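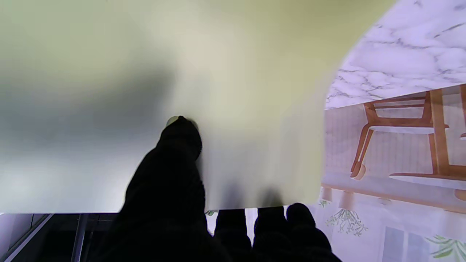 Bevan Tawhiri asked in February whether the folder of large sheets could be left out, as he found the small ones easier to sort and thought most users would want only those. We kept it. The large sheets are in their own folder now, so you may skip them.

Gravthorpe Paper Handling, notes for users

Contents
2,571 short clips of paper and thin card being picked up, held, turned and put down. Of these, 638 show large sheets.

Folders
small/ - notes, cards, envelopes
large/ - single sheets, plain or coloured
folded/ - anything with a crease made on purpose
labels.csv - one line per clip

Labels
Each line gives the clip name, the colour in plain words, and one of 17 actions. "Paper" and "thin card" share one label, paper_card. In an earlier version they were separate, but Els Stevens and I did not agree often enough on which was which.

Known problems
Pale yellow and pale green are mixed up in some lines. Where a shadow falls on the sheet, please check the colour yourself - the label may be wrong.

Corrections
Send them to Aarne Karppinen with the clip name and the line number in labels.csv.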